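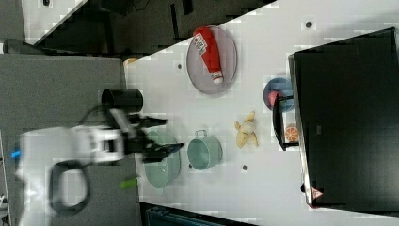
Florstead Play Kitchen Names

README for the pile of tables in this folder. If you only want to know which file to open, it's names.csv. Everything else is me talking about toy pots.

What's in here

I collect what people call the pieces in a play kitchen. That's the whole project! You put a toy pot or a banana or a spatula on a table, you ask a person what it is, and you write down what they say, exactly as they say it. I've been doing this long enough that there are now 2681 names in the main table, sorted into 20 kinds of object, and I'm told by people who love me that this is plenty.

The files:

names.csv – the big one, 2681 rows, one row per name given.
objects.csv – one row per object, with the color, the kind, and whatever else I thought to write down.
places.csv – one row per table layout, with what was lying on what.
notes.csv – 841 longer comments, typed up as spoken, including the ones that wander off.

So, 4 tables, all plain comma-separated text. They open in any spreadsheet program. Please tell it the text is UTF-8 when it asks, or Brândușa and Lăcrămioara will both come out looking like a cat sat on the keyboard.

Where it came from

Florstead is the name I gave the play kitchen when it was one shoebox of food and a pot. It has grown. Brândușa Pascu and I started the list together over a disagreement about whether a small pot with a wire handle is a pot or a pail (she says pail, I say pot, both are in the table). Radu Zamfir did most of the typing for the first half. Ileana Stoica checked the spellings and made me split "plate" from "dish," which I fought for weeks and now agree with.

Most of the naming was done in Roman, with a smaller batch in Elberg. The place column tells you which is which. I translated into English only where the speaker gave me an English word too. If they didn't, the English column is blank and I'd like it to stay blank, please.

The objects

Cookware is my favorite part, so it has the most rows. There's a lot of pale green in the set, and you'd think that would make it easy to say which piece you mean. It makes it much harder! "The green one" turns up for the pots, the cup, the colander and the spatula, and I had to go back and add a shape word to the object ids because I couldn't follow my own notes. So it's now pot_green_small, pot_green_large, cup_green and so on. The black pan and black pot got the same treatment to match.

The colander deserves its own paragraph. It's oval, it's mint green, and it gets called a strainer, a sieve, a drainer, a basket, a bathtub and a boat. I kept bathtub and boat. If somebody says bathtub, that's the name they gave it, and I am not going to tidy it away for them. There's a column called "pretend" with a 1 in it for names like that, in case you want to filter them out.

Food is smaller but livelier. The orange slice gets "orange" most of the time, "slice" some of the time, and "wheel" from one very firm person. The banana is the kind with its peel flaps spread open, and people can't settle on whether to mention the peel. Silviu Ardeleanu said "breakfast" and would not be moved, so breakfast it is.

The ketchup goes by ketchup, sauce, red sauce, tomato, and bottle. I gave each of those its own row even when one person said all of them in a single breath. The column "order" has the order they came out in, if that's useful to you. It was very useful to me, mostly for settling arguments.

The toy oven goes in its own kind, which is a bit lonely since it's the only thing in there. It has a bright blue window and two black knobs, and I've had stove, oven, microwave, toaster and TV. TV gets a 1 under pretend.

Small round red things

There's a known mess here. Some of the food is small and red and round, and depending on who you ask it's a tomato or a cherry. I used to have a column for what it "really" was. I took it out. The id is now food_red_round and the names table does the rest. If you have an older copy with tomato_small in it, it's the same piece, so just find and replace.

How things were laid out

places.csv is the newest table and the one I'd trust least. I wanted to know if people name a thing differently depending on what it's sitting on, so I began writing down the layouts. Each row has an object id, an "on" column and a "near" column. Ketchup lying on a plate is

ketchup_red, plate, none

and an upright cup beside the colander is

cup_green, table, colander

and that's as deep as it goes. There's no left and right. I tried left and right and it depended on which side of the table I was standing on, and I kept changing sides to reach the coffee.

Plates are only recorded as plates in this table, whatever their color. Go to objects.csv for the gray one and the lavender one and the blue one with the darker rim.

If something is lying on its side I put "side" in the pose column, and if it's lying across something else I put "across." Everything else is blank. Blank means I didn't write anything down. It does not mean upright! Ileana has asked me to put that in capitals and I'm meeting her halfway with the exclamation mark.

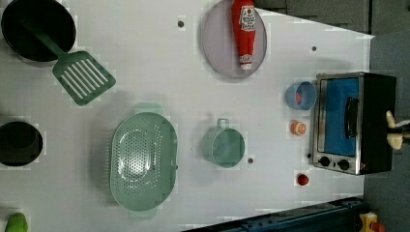
Using the tables

Join names to objects on object_id. Join notes to names on name_id. Don't join places to anything unless you've read the bit above, and even then do it with a cup of tea in hand.

Things I'd be happy for you to do with it: word games, teaching materials, labels for your own play kitchen shelf, arguments with your family. Lăcrămioara Oprea printed the food section as picture-free flash cards and got her whole table talking for an afternoon, and I got nineteen new words for spatula out of that which I still haven't finished typing in.

Things I'd go easy on: counting. The names were gathered from whoever was at the table and willing, so if "strainer" beats "colander" in here, that tells you about the people I know. Ages aren't recorded. I didn't ask.

Known problems

Spatula and turner are mixed up in the early rows. I fixed what I could find.

A few names have a trailing space. You'll find out when your join drops them. Trim first.

"Cup" and "mug" share an id in the oldest part of objects.csv. If the row says cup_blue and the name is mug, leave it alone, it's right. If it says mug_blue, change it to cup_blue.

The notes have crumbs in them, meaning half sentences and one recipe for plum dumplings. The recipe is good and I'm keeping it.

The kind "other" was supposed to be temporary.

Colors

People have asked me to be stricter about these. I write down the plain word I'd use across the kitchen: red, green, blue, black, gray, pink. Mint and lavender are allowed because Brândușa uses them and she's usually the one finding the piece. Sea-green was voted out, and I'm a little sad about it.

Sending me new names

Yes please! Copy the header row from names.csv, add your rows under it, and send it over. Put your own town in the place column. Write the word down the way it was said, even if it's a made-up word, even if you think it's wrong. If you don't have an id for your object, make one up in the same pattern (thing, color, size) and I'll sort it out at my end.

One request – don't prompt. If you hold up a pot and say "is this a pot?" you'll get "yes," and I have enough of those.

License and thanks

Take it, share it, change it, and mention the Florstead list somewhere if you do. The big shared backup is on the Hirkmont drive, and Radu can give you the link if this copy is acting up. Next update should be in September, once the spatulas are in.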